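The Second Sheet

The procedure for the lemon course ran to two sheets. Toshio Minami had written both, and had signed the second in October, when the rest of the house was still full of boxes.

Sheet one covered the table. Brown paper was to be laid along the whole length, taped at the short ends and pulled flat. The board went in the middle. Cloths were folded, never rolled. Glasses were kept to the right-hand side, where a sleeve was least likely to reach them, and stemmed glasses were laid down in the wire rack, not stood up. He had lost one at Cakstead by standing it up, and the entry for that evening was still in the log: one glass, stem, 8 minutes to clear.

Sheet two covered the fruit. Slices were to be cut across, with the pips taken out by the point of the knife. A slice that would not lie flat was to be put aside for the jug. The spoon was to be left on the board between operations so that the paper stayed dry.

His sister had asked for neither sheet. She had asked, by letter, whether he would make the dish their mother used to make, and she had put Tanus at the top of the page, which meant that she was already on the coast and would come by the slow train. The letter was dated Sunday, January 19, 2025. He filed it behind sheet two.

The difficulty was the recipe. Their mother had left one card, headed Tang in her square capitals, and it gave a weight of 367 grams without saying of what. Sugar was possible. So was fruit after peeling. Minami had made the dish both ways and recorded the results in the log under separate headings. The first was too sweet by a clear margin. The second set properly and tasted of very little.

He began the third trial before it was light. The paper went down first, then the board, then the cloth. 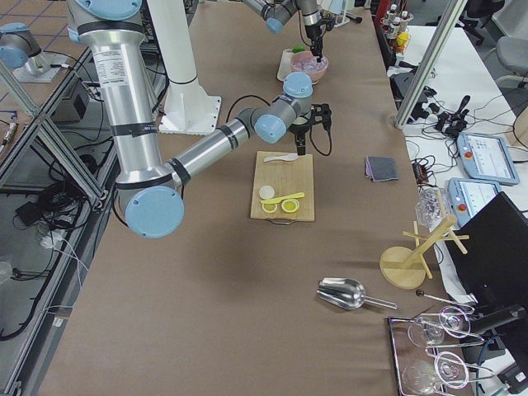
Work stopped at the point where sheet two told him to put the spoon down. He read the line again. It was correct as written. What it did not give was the length of time the spoon should stay there, and he found that he could hear his mother in the gap, going out to the yard to speak to someone over the wall while the fruit sat. She had always gone out at that stage. He had taken it for a fault in her method and had left it out of his.

He opened the log and wrote: Rest the slices. Time unknown. Then he crossed out the second sentence and wrote 10 minutes, as a starting value.

While the time ran he went through the remaining items on sheet one. The glasses were sound. The scoop needed no attention. He considered whether there ought to be a third sheet, for the serving, and made a short draft on the back of an envelope from Jarkano, the shop that had supplied the board. The draft said: two chairs, same side. He was not sure what the instruction was for, but it matched the way the table had been used in the old house, and he let it stand.

When the time was up he weighed the fruit and its juice together. The scale gave 371. He checked the zero, repeated the reading and got the same figure. He drained a little of the juice into a cup, 4 grams of it, and weighed again.

367.

Minami sat down on one of the chairs. The figure did not prove anything. A single reading was a single reading, and he would need to cut more fruit and repeat the whole run before he could write it up as a result. He noted this in the log, with the time, and ruled a line underneath.

After that he drank what was in the cup. It was sharp and slightly warm - the kitchen had been heating since six - and there was no heading in the log for it. He left the page open, took his coat from the door and went to meet the train.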